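Diltura dividend and buyback table

I put this together because I got tired of digging through annual reports every time I wanted to know what an oil or gas company had handed back to its shareholders (and whether it came as a dividend or a buyback). So it's one big CSV, 756 rows, covering 53 listed energy companies. Each row is one payout announcement.

What's in a row

company: short name, lower case
announced: the day the board said it
kind: dividend, special or buyback
amount_musd: millions of US dollars
source: page number in the filing

Special dividends are their own kind now. Garba Briggs talked me into that and he was right, they were making the regular ones look crazy!

Buybacks are the messy part. Companies love to announce a big program and then spend it over several quarters, so I log the announcement only, never the spending. If you add the buyback column up and call it cash returned, you'll be wrong, and I'll get an email about it. Ngozi Akande is working on a second file with the money that really went out the door, but it only has 32 companies so far and I'm not shipping it yet.

Currency: anything not reported in dollars was converted at the closing rate on the announcement day.

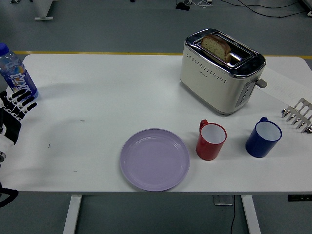 Two companies, Trirken and Drimex, changed their fiscal year partway through, so each has a short year with fewer rows than you'd expect. Please don't "fix" those. Efe Nwosu already did once and I spent an evening putting them back.

Corrections are welcome, just send the filing and the page number along. The next refresh is in July.

Last updated January 1, 2024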